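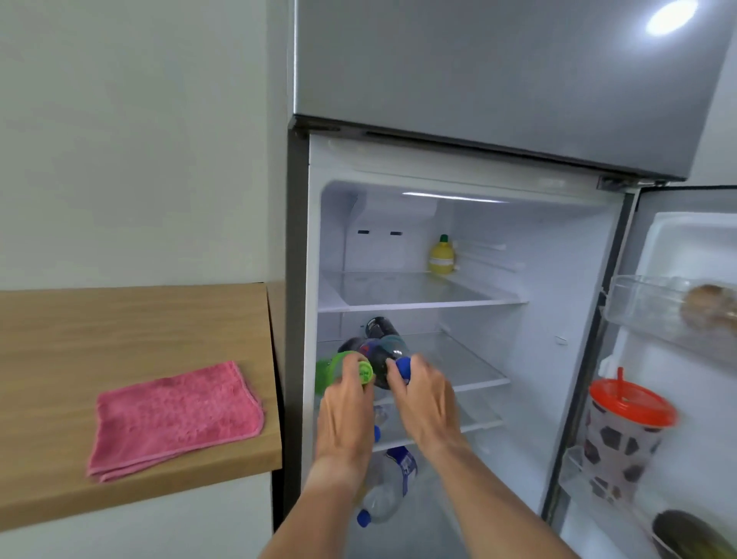 Fig. 8. Colocación de botellas tumbadas sobre el estante de vidrio.

5.2 Limpieza y reorganización del compartimento frigorífico

Procedimiento válido para los modelos Hisense de dos puertas con congelador superior.

1. Gire el mando de temperatura a la posición mínima y desenchufe el aparato.
2. Retire los alimentos del estante que vaya a limpiar. Los envases pequeños pueden quedarse en el estante superior.
3. Humedezca un paño suave con agua tibia y jabón neutro. Escúrralo bien.
4. Pase el paño por el vidrio desde el fondo hacia el frente – incluidas las esquinas posteriores.

PRECAUCIÓN: no vierta agua sobre las ranuras de ventilación ni sobre la tapa del filtro desodorizante.
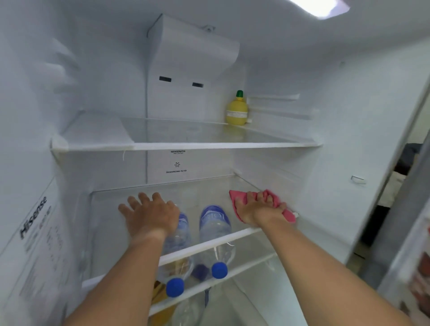 Hisense – Manual de uso – Pág. 25

5. Seque el estante antes de volver a cargarlo.
6. Coloque las botellas tumbadas con el cuello hacia la puerta y el tapón bien cerrado.

NOTA: deje libre la zona de salida del aire. Las botellas de sirope sin abrir se conservan fuera del frigorífico, salvo indicación del fabricante.

7. Doble el paño y déjelo sobre la encimera.

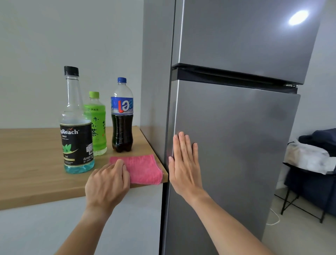 8. Cierre la puerta y compruebe que la junta apoya en todo su contorno.
9. Enchufe el aparato y devuelva el mando a su posición habitual. Para sustituir el filtro, consulte el apartado 5.3.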